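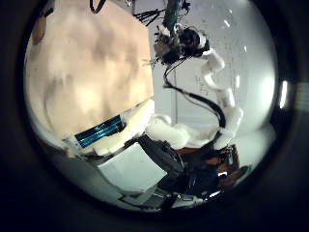 Figure 4. Wrist camera view, with the blue ribbon cable and the white finger links.

4.2 Checking the wrist view before a recording

The Sudorik method learns from wrist images alone, so both hands are checked before each session.

1. Open the live view and let the image settle.
2. Move the fingers slowly through their full range. Watch the black cables as they move.
3. If a cable pulls tight, stop and re-route it at the wrist.
4. Save one still per hand in the session folder.

Caution: Keep your own hands clear while the fingers are powered. 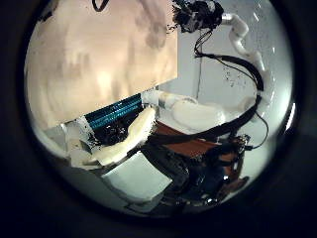
5. Start the recording and repeat the grasp 8 times – do not move the camera between grasps.

Note: The lens bends everything near the rim. Leave the images uncorrected. Training on 1,178 uncorrected clips gave steadier grasps in our tests than the corrected set did. Report problems to Wim Hermans.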